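**Antal two-button dual flush kit, from Zultidus: review after eight months**

I bought this kit in March to replace the flapper and lever in our upstairs toilet. The old flapper had been leaking slowly for a long time. You could hear the tank refill by itself every half hour or so at night. I had already changed the flapper twice and the leak came back both times, so I decided to take the whole flush assembly out and put in a dual flush valve.

The Antal comes in a flat box with the flush valve, the two-button lid piece, a rubber tank gasket, three brass bolts with washers, a plastic wrench and a sheet of instructions. It does not include a fill valve. The listing says this, but it is far down the page and I missed it. I kept my old fill valve, a Fondesum, and it works fine with the new parts.

**Does it fit?**

It is made for a 2-inch drain opening. If your toilet has a 3-inch opening, you need the larger version, which costs more and seems to be out of stock a lot. Measure from inside the tank with the water off. Do not go by the age of the toilet. Ours was put in by the previous owners and I had assumed it was a 3-inch. It was a 2-inch.

The button piece goes through a hole in the tank lid. If you have a side lever, your lid has no hole, and you will want the Bumport lever adapter, sold separately. It clips to the same cable. I used it. The lever goes up for a short flush and down for a full one. It feels a little loose compared with the old metal handle, and guests never know about the two directions unless we tell them.

**Installation**

The instructions say 45 minutes. It took me most of an afternoon, and a good part of that was one rusted tank bolt. I soaked it with penetrating oil, waited, tried again, and finally cut it with a hacksaw blade wrapped in tape. That is no fault of the kit, but if your toilet is old you should plan for it.

The order I would follow next time:

1. Shut off the supply and flush. Sponge out what is left in the tank.
2. Disconnect the supply line and take off the tank. Set it on a towel.
3. Remove the old valve nut. Clean the porcelain around the opening.
4. Seat the new valve and hand tighten, then a quarter turn with the plastic wrench.
5. Fit the tank gasket and bolt the tank back down, going side to side so it stays level.
6. Connect the cable before you turn the water on.

Step 6 is missing from the printed sheet. It tells you to fill the tank first and then hook up the cable, which means doing it with your hand in cold water.

The plastic wrench is soft. The teeth rounded off on mine before I was finished and I used channel locks for the last bit. The brass bolts are good quality and thicker than the ones I took out.

**How it flushes**

The full flush is strong. I have the float set at the second notch from the top and have not needed to change it. The short flush was too weak out of the box. There is a sliding gate on the side of the valve with four positions, and it ships on the lowest one. On position two it does the job. 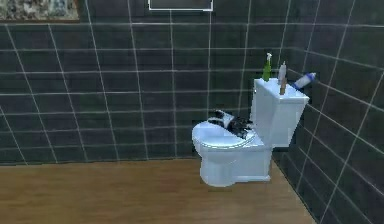
*Page last changed: Nov 15, 2024*

The leak is gone. I put food coloring in the tank on the first night and again last week, and no color showed in the bowl either time. The refill noise at night has stopped.

I also kept track of the water bill, which was part of the reason for buying it. Our meter is read in gallons. The last billing period before the change came to 3,304 gallons. The one after it was 496 gallons lower. Some of that was certainly the leak, and a new flapper that sealed properly might have done the same. I can't separate the two.

**Problems so far**

The cable slipped out of its clip once, in the second month. The lever moved and nothing happened. It took a minute to push back in and it has held since then. Yolotzin Zavala, my neighbor, put the same kit in her downstairs bathroom and had the same thing happen twice. She added a small zip tie around the clip and I have done that too.

I wrote to Zultidus about the wrench and the missing step. They answered after 18 days and offered a new wrench, which I no longer needed. They did not mention the instructions.

**Price**

I paid $56 for the kit, and the Bumport adapter was extra. A plain flapper costs a lot less. If your toilet only needs a flapper and a new one seals, buy the flapper. If you have replaced it more than once and still have a leak, this is worth the money.

**Rating:** 4 out of 5. I took off one for the wrench and the cable clip.

**Update:** The replacement seal for this valve is now sold by itself. I ordered one to keep in the drawer but have not had to use it yet.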